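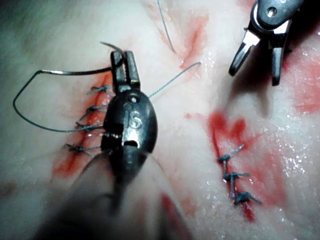
Figure 1. Suturing on practice tissue, needle held in the driver, grasper at upper right.

Week 4: Teaching by teleoperation

Suturing is my favorite task in the whole course! A person sits at the console, moves two hand controllers, and the arms copy those motions at a smaller scale. We record everything, and the recording is the lesson the robot learns from.

What goes into one demonstration
- joint angles and jaw opening for both arms
- video from the wrist view
- the operator's hand motions, before scaling

Our lab set, Golness, has almost 700 demonstrations, each one a single stitch from needle pickup to trimmed tails. Start with the 50 in the Shin folder – they are short and the labels are clean.

Look at the loop of thread in Figure 1. Rigid parts are easy to track, but thread bends any way it likes, crosses finished stitches and slips behind the tools. How would you describe its shape to a learner? There are several good answers, and I'd love to hear yours in section.

Keep the bad takes too. A dropped needle followed by a good recovery teaches the policy something that a perfect run can't.

For Monday, April 25, 2022
Read the Zisine notes on motion scaling. Replay 16 demonstrations at half speed and mark where each needle handoff begins. People disagree on this more than you'd expect – bring your marks and we'll compare.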